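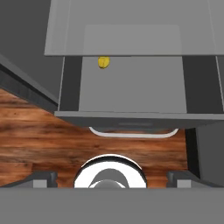 How to Run a Simulated Kitchen Demo at an Open Day

By Oda Sandberg
Jan 19, 2020

We show the drawer task at every open day at Horport. It runs on a screen from the gripper's own view, and visitors can take a turn with the hand controller. These are the steps we follow. They assume you already have the Odora simulator installed and a kitchen loaded.

What you need

One computer with a decent graphics card, a second screen that faces the visitors, a hand controller and a spare, and a long extension cord. If you are showing it in a hall like the one at Gallegos, bring your own table. Theirs are too low to stand at.

Step 1. Load the start state

Open the scene list and pick the drawer task. Load the version with the drawer already pulled out. Opening a drawer by its handle is hard for a first-timer and the line backs up fast. Keep the closed version for the people who come back and ask for more.

Step 2. Check the object

Look at where the yellow object is sitting before you let anyone start. When it is right up against the back of the drawer, under the edge of the cabinet top, the hand has to come in low and at an angle. Adults usually manage it. For small children, use the reset menu to bring it toward the front panel.

Step 3. Open the fingers

Start every turn with the two fingers spread wide. Press the lower button once and wait until they stop. If a visitor begins with them closed, they will push the object around the drawer and run out of time.

Step 4. Explain the controls

Keep this part under a minute. I say: move your hand and the robot moves, squeeze to grip, let go to drop. Then I point at the handle and the drawer on the screen and tell them to steer over the handle first. It gives them something to line up with on the way in.

Step 5. Run the turn

Set the timer to 8 minutes for a school group sharing one controller and less for single visitors. Stand to the side of the screen. Don't take the controller back unless the arm is stuck against the cabinet. If it is, press reset and start the turn again from the beginning.

Step 6. Save the run

Type a short label and press save. At the August open day we saved 397 runs, and around 15 of them had no label and had to be thrown out. Check the box after each visitor.

Common problems

The picture stutters: close the log window.

The fingers won't open: unplug the controller, count to five, plug it back in and reload the scene.

The object drops through the drawer floor: this happens in the older Vukham scene pack. Update to version 11 and it goes away.

Shut down the simulator before you turn off the visitor screen, or the window will open in the wrong place next time.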